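How to Turn a Paper Grocery Bag into a Toy Bin

A large brown paper bag makes a good bin for small toys. It stands up by itself, it weighs almost nothing, and it costs nothing if you already shop with them. We keep one on the playroom table at Esero for play food and balls.

What you need

One large paper bag, the plain kraft kind
Black cloth tape, 20 inches or so
Scissors

Step 1. Open the bag all the way and push out the corners from the inside. Set it on a flat table.

Step 2. Trim the top if the bag is too tall. A child should be able to reach the bottom without tipping it over. Cut off the handles if there are any.

Step 3. Tape the rim. Cut the tape into short strips and fold each one over the edge, half inside and half outside. Start with any spot that has begun to tear. You don't have to go all the way around — a few strips spaced out will do.
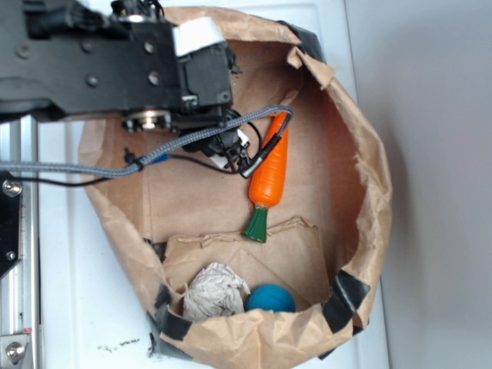
Black tape on the rim, with a toy carrot and a ball inside.

Step 4. Press the rim into an oval with both hands. New paper is stiff and wants to fold shut along its old creases. Work the creases back and forth until the mouth stays open. Wrinkles do no harm, and soft paper is easier on small hands.

Step 5. Put the bag where it will be used. A light-colored table works well, and so does a low shelf. Keep it off damp floors.

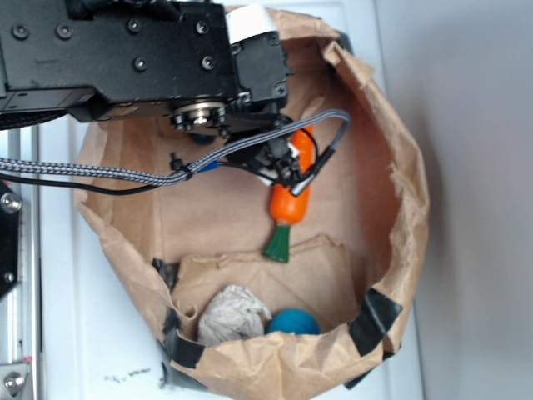
Can I use a bag with a grease spot on it?
Choose a clean one for toys. Grease weakens the paper, and the spot will rub off on cloth and string.

Step 6. Fill it. Bigger pieces go in first, then balls and soft things. Plastic vegetables, balls and bundles of cord can all share one bag. Leave out wooden blocks and anything with sharp corners, as they go through the bottom quickly. 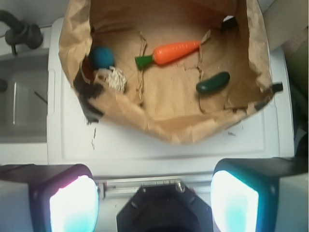
Play vegetables, a blue ball and a bundle of cream cord in one bag.

When to replace it

Small tears on the floor of the bag can wait. Once a tear reaches a side wall, empty the bag and start another. The old one can go in with the paper recycling after you peel off the tape.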